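Pokthorpe project, progress note for October
Sunday, October 26, 2025

Hi Konrad,

You asked for the short version this time, so I'll try (no promises!). Most of the month went into the disassembly and reassembly work on desktop computers, and mostly into one question: can the arm learn to recover from a bad grasp if we only show it good ones plus a handful of deliberate near misses? Yasaman had been pushing for the near misses since February and I was dragging my feet. She was right, and I've told her so.

We now have 399 demonstrations that passed review. Of those, 48 are the near-miss kind, where the operator starts a little off, backs up and tries again. I trained one policy without them and one with them, same settings otherwise, and gave each 50 trials on the processor placement task. The plain one finished 7. The one with the recoveries finished more than half, and it fails in a nicer way too – it backs off and hovers instead of grinding down on the socket.

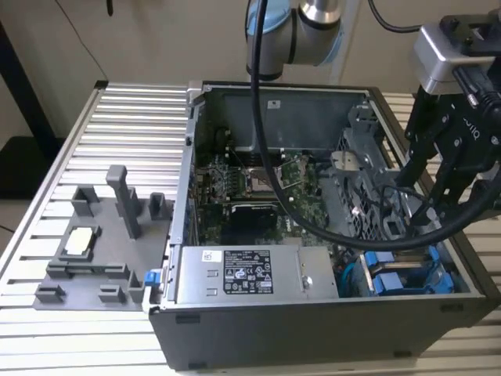
Ketsara Khunthong

The fixture plate is the other bit of news. Roman redrew it and printed it in gray, with a pocket for the small square part, so every run starts from the same spot and we don't spend the morning nudging things back into place. I'd still like a stiffer plate at some point, but this one is good enough to keep collecting on.

What isn't going well: cables. The policy is fine with a bare board and gets confused as soon as a cable crosses the wrist camera's view. I tried cropping the image tighter and it made things worse, so I've put that back the way it was. Beathag thinks we should vary the cable position on purpose during collection, same idea as the near misses, and I'm going to try it next.

Spending is on plan. I'd like to move what's left in the travel line over to operator hours, if you're okay with that? A yes by email is fine.

Ketsara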